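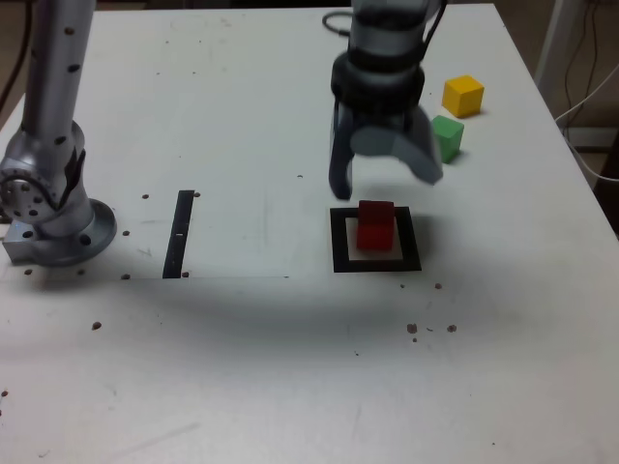
So we're five weeks into the new arms at Grakcombe and I've been asked by enough of you how it's going that I'd better write something down!

Mostly, my wrists don't hurt. I used to do the sorting by hand, all shift, and my best ever day was 1263 pieces (I had to go and lie down after). Now I spend the mornings teaching positions with Deividas, who is far more patient than me, and the afternoons sorting out whatever's been dropped.

What I miss is the talking. Four of us used to stand round one bench and put the world to rights, and now Odette's over in packing and Solange has gone on to earlies. The pay's the same, before you ask. We've been promised proper training in February, with a certificate and everything, and I've put my name down for it.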